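4.2 Sofas and the sitting-time estimate

The claim that people in Dorkmont sit longer because their sofas got softer rests mostly on the Cletham survey, and we are not convinced by it. The survey mailed 2000 forms and got 732 back. Thaler treats the returned forms as a fair sample of the town. We see no grounds for that - people who like their sofa may well be keener to write about it.

The wording is a second problem. Owners were asked whether their seat was "soft," with no scale and nothing to compare it to. A tufted back can look plump and still feel firm, and the form had no place to say so.
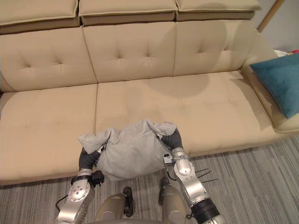
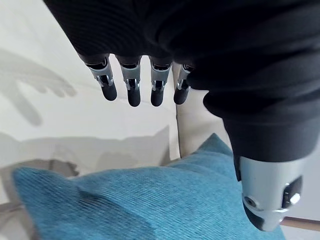
Figure 7. Top: beige sofa with tufted back cushions and headrests. Bottom: robotic hand with a black knitted covering, fingers pointing down.

Thaler also drops every form that gave an evening sitting time under an hour, calling these "likely errors." That leaves 600 forms, and the link between softness and sitting time shows up only in this smaller set. With all the forms put back in, we could not find it. The Sakamoto diaries, which had people note each time they got up, show no such link either, though they cover a single Monday and should not be leaned on too hard.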